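3.2 Sample handling

Carbonated soft drinks were bought in Dokcombe and Surneck and kept unopened until analysis. Five bottles of each product were tested. Aliquots of 2 ml were degassed, diluted and passed through a filter before injection. Caffeine was read against external standards, following the method set out by Bhatia – with a shorter run time.
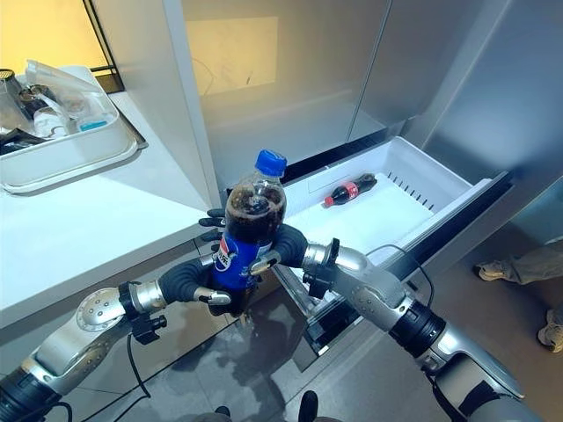

Figure 2. Cola in a plastic bottle with a blue screw cap.

Peak areas were stable across repeat injections. Benzoate eluted close to caffeine in the diet products, and these were run again with a weaker mobile phase. Samples stored since December showed no drift beyond the error of the method. The store log was kept by Jitendra Dhillon.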